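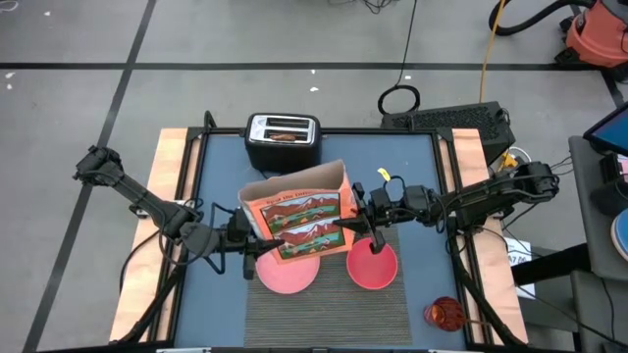
Orange box held between both grippers, table 2.

Bench inspection and claims checklist, two-arm breakfast table
Site: Sturkilton, Ghumman group
Inspected by: Parveen Mughal
Second reader: Usman Lodhi
Month: September

The draft report says the Skomo training method gives two arms "reliable shared handling" of light kitchen objects. I was asked to sign off the bench and, while at it, the sentence. Bench first.

1. Side mounts tight, both arms - PASS
Checked by hand and with the driver. Left bolt took a quarter turn. Please log that next time instead of letting me find it.

2. Stop button reachable from the operator's seat - PASS
Reachable, yes. Fanni Kun was asked to hit it without warning and did.

3. Cables clear of arm travel - PASS WITH COMMENT
Loops near the wrists are allowed by our own rule. I don't like the rule. Tie them shorter before the next long run.

4. Floor cables out of the walkway - FAIL
Coiled is fine, but coiled and left behind the table is still on the floor. Second time I have written this.

5. Toaster unplugged for all trials - PASS
Plug tagged. The report should say the toaster is cold throughout. A reader will assume otherwise.

6. Force limit set before power-up - PASS
Set from the sheet. The sheet is signed by Anikó Fülöp. 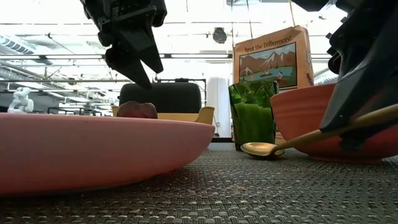 Does a high trial count make the result safe to quote?
It depends on what was varied between trials, and so far the log shows very little variation.

7. Trial log complete - PASS WITH COMMENT
There are 1,634 entries. Of those, 300 are marked as test trials and the rest are training. Nothing in the log says when that split was made. If it was made after the runs, the success rate means much less than the report would like.

8. "Success" defined in writing - FAIL
Sadia Ghauri's definition is that the object ends up upright. Usman's is that it was never dropped. Both were used. Pick one and rescore.

9. Objects changed between sessions - FAIL
Same cardboard box, same bowls. A box gives when you squeeze it, so a poor grip can still hold. I'd want a stiff one before anybody writes "reliable".

10. Comparison method run on the same bench - OPEN
The Drelent baseline got 24 trials. I would not hang a chart on that.
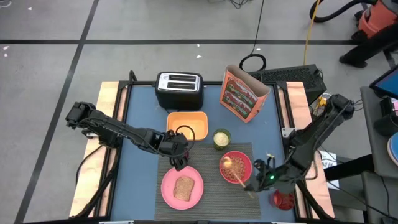

Reading time: 2 minutes

11. Food items replaced on schedule - PASS WITH COMMENT
Bread and crumbs change how a spoon moves. Write down when they are swapped.

12. Time limit per trial - PASS
Set at 180 seconds in the script. Trials that ran out of time were dropped from the count. They should go in as failures.

13. Operator hands off during autonomous runs - OPEN
I watched one session and saw no one step in. The log has no column for it - add one.

Result: bench cleared for use once item 4 is fixed. The sentence in the report is not cleared. Items 8, 9 and 10 come back to me with the rescored log attached.

P. Mughal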